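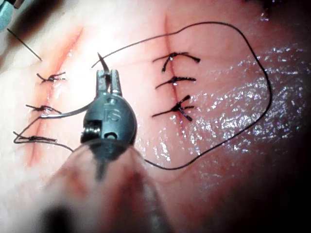
**Grirklow and Halonen release suturing demonstrations recorded by remote control**

*Rusuncombe, November* — Grirklow, which makes software for teaching robots by demonstration, has released a set of 1092 suturing demonstrations recorded at its workshop in Rusuncombe. The set is called Pondenska. It was made with the training equipment supplier Halonen and is open to universities, hospitals and companies for research use from this month.

Every demonstration was carried out by a person working the instruments by remote control. The operator sits at a console a short distance from the bench, looks at the work through a viewer and moves a pair of hand controls. The instruments follow those movements at a reduced scale, so that a wide movement of the hand becomes a small one at the jaws. Grirklow's software records the position of each joint, the opening of the jaws and the camera pictures together, on one clock.

The task is the interrupted suture, in which each stitch is tied and cut separately. It was chosen because it is among the first stitches taught to people and because it contains several skills that robots still find hard: picking up a curved needle at the right angle, turning it through soft material, passing it from one instrument to the other, and managing a long thread that moves whenever anything else does.
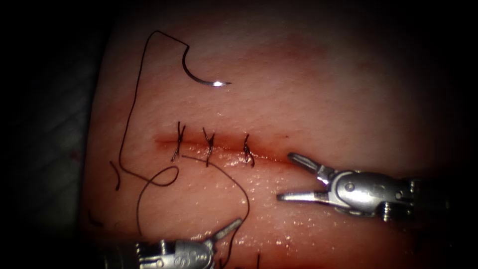
*Reading time: 4 minutes*

The work is done on pads of synthetic skin with straight cuts in them. In the session shown, three black sutures are in place along one part of the cut and the rest is still open, with the needle lying on the pad and its thread running loosely across the surface. Both instruments have their jaws open.

Moments of this kind make up a large share of the recordings. A needle that has been put down has to be found again, lifted and turned before the next stitch can begin, and the thread may have looped over itself in the meantime. Earlier sets recorded by Grirklow started each attempt with the needle already held in the jaws. Robots trained on them could often make a stitch but did not know what to do when the needle was lying anywhere else.

For Pondenska, operators were asked to carry on from wherever the last stitch had left things. They were also asked not to restart after a mistake. If the needle slipped or the thread caught, they put it right by remote control and the recording kept running. Of the 1092 demonstrations, 705 contain at least one correction of this sort. Each one is marked in the files with a start and an end, so that research groups can include the corrections, leave them out or train on them alone.

**How the demonstrations are set out**

Each demonstration covers one stitch, from the needle being picked up to the ends of the thread being cut. The files are divided into stages — pick up, position, drive, pull through, tie and cut — and the stages were labelled by hand after recording. Where two people disagreed about the point at which a stage ended, both labels have been kept.

Camera pictures are supplied from a view of the whole pad and from a close view at the instrument. The close view is useful for judging how the needle is held, but the instrument itself can hide part of the work. The wider view shows the thread. Grirklow advises groups to train with both.

Operators had different levels of experience. Some had stitched by hand before but had never used a console, and others were used to the controls but new to suturing. A code for each operator is included with the recordings, together with a note of how much practice they had before recording began. No names or other personal details are held in the set.

**What the set is not for**

Pondenska was recorded on practice pads only. It has not been tested for use with patients and neither company offers it for that purpose. Synthetic skin does not bleed and does not behave like living tissue when it is pulled, and a robot which performs well on a pad cannot be assumed to perform well elsewhere. The terms of use say this plainly and ask that any published results name the pad material used.

**Getting access**

Research groups can apply through the Grirklow website. There is no charge for non-commercial research. Companies wishing to use the recordings in product development should ask for the separate licence. Applicants receive the recordings, the labels, a short guide to the file format and the software needed to play a demonstration back on screen. Playback on a physical robot is possible but needs to be set up for the instruments in use, and the guide explains the steps.

Halonen will supply matching practice pads to groups that want to repeat the task on their own equipment. Orders are placed with Halonen directly.

A further release is planned for next year. It will cover a continuous stitch, recorded at the same consoles.

**About Grirklow**

Grirklow develops recording and training software for robots that learn from human demonstration. It is based in Rusuncombe.

**About Halonen**

Halonen supplies pads, models and bench equipment for practical skills training.

**Press enquiries**

Grirklow press office, Rusuncombe. Further pictures are available on request.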